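Budgeting for replacement wrist cameras

Our department must submit its equipment request in July. Should spare wrist cameras be listed separately from the grippers?
Mimoza Nedeljković

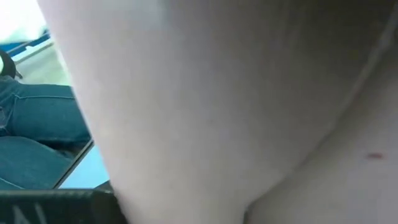 Wrist view at close range, pale surfaces out of focus.

Reply from Kastriot Babić
Yes. List them separately and request 2 spares. Please confirm the minimum focus distance with the supplier before ordering.

Reply from Drita Softić
We allowed 200 per unit at Mudby. Cables were extra.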